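Tube handling by machine: frequently asked questions
Prammont Bench Automation Notes
Filed under: Shop-floor chores / Small parts / Sorting

What does this page cover?

Putting capped tubes into racks, taking them out again, and moving them between racks. It is a dull job which most small labs and filling shops still give to whoever is free. We are asked every month whether a machine can take it over. The answers below come from our own trials with the Tullent rack-sorting task, which we run in simulation before any hardware is bought.

Can a robot arm sort tubes yet?

Yes, within limits. A single arm with a two-fingered gripper can pick a capped tube from a known rack and place it in a known hole. It does this slowly and will do it all night. Trouble starts when the racks have been nudged, when neighbouring tubes stand close together, or when someone has left a tube lying down.

Why is gripping the cap harder than it looks?

The fingers have to come down on either side of one cap without touching the next one. Seen from the wrist, a cap is a small disc with a printed code, and the code may be any way up. The software must find the middle of the disc, judge how far off it is, and close on it squarely. 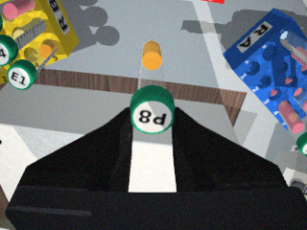 A grip that is slightly off centre will often lift the tube all the same. The fault shows up later, at the hole, where a tilted tube catches on the rim. For this reason we log the grip and the placement separately. A trial in which the tube was lifted but not seated counts as a failure.

How many tubes have you tried?

The last full run was 1534 attempts, of which 136 failed. Most failures were at the placing stage. Dropped tubes were rare.

Is that good enough for a working shop?

It depends on what a failure costs you. If a mis-seated tube can be put right by hand in the morning, the rate may be acceptable. If it can spill, or send a sample to the wrong place, it is not. We would not leave the present system alone with anything that cannot be replaced.

Do the racks have to be in exact positions?

No. They may sit at an angle to the base and to each other, provided that every hole is within reach and the arm can see the rack before it starts.

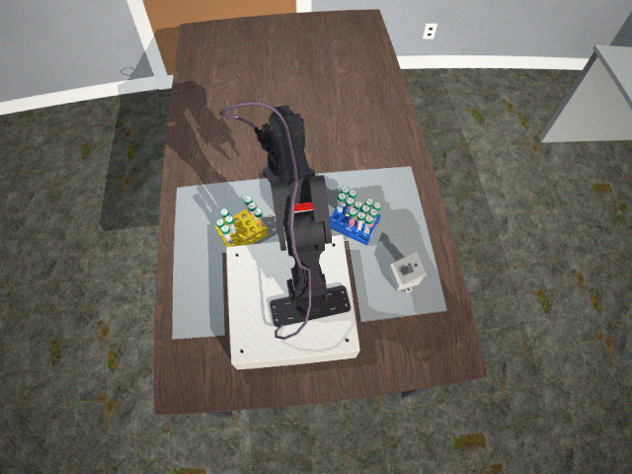 A rack turned too far brings a different problem. The wrist has to twist to line the fingers up with the row, and some twists put the cable under strain. The planner rejects those and looks for another approach, which adds time. If you can choose, turn each rack so that its rows face the base.

Does colour matter?

Rack colour helps people more than it helps the machine. We use yellow, red and blue because a person glancing at the bench can tell which rack is which. The arm can be told to go by colour or by printed label. Labels are safer under poor light.

Can the machine see how full a tube is?

Sometimes. A pink liquid against a pale wall is easy. A clear liquid in a clear tube is not, and we treat such a tube as unknown. Do not ask the arm to sort by fill level unless the contents are coloured.
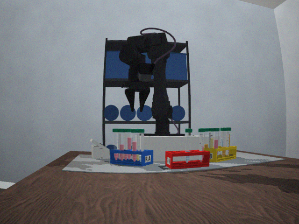 Blue, red and yellow racks in front of the arm, gripper open.

How much bench space is needed?

Enough for the base, the racks and the sweep of the elbow. People tend to measure the first two and forget the third. Shelving behind the arm is allowed, but it must be entered in the planner as an obstacle. Our standard layout fits on a bench 900 mm deep.

Can two arms share the work?

We have tested 2 arms on one set of racks. Throughput rose, though it did not double, as each arm spent part of its time waiting for the other to clear the middle rack. The Voß scheduler handles this better than our own. For a single bench, one arm is the sensible choice.
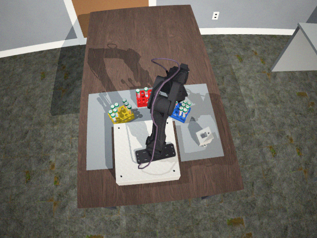 Bench Notes, Issue 2

What about other chores?

The same arm can be set to wipe a surface or shift light boxes. Neither is ready. Wiping needs a steady force which our gripper cannot measure, and boxes vary too much. Household jobs such as emptying a dishwasher are further off again: every item is a different shape and none has a printed code.

Does it work on real hardware as well as it does in simulation?

Not at first. Real caps are slippery and real racks flex. Expect more failures in the first weeks and plan for someone to be at hand. The Cloltel rig is due to begin hardware trials in August, and the figures on this page will be replaced when those are complete.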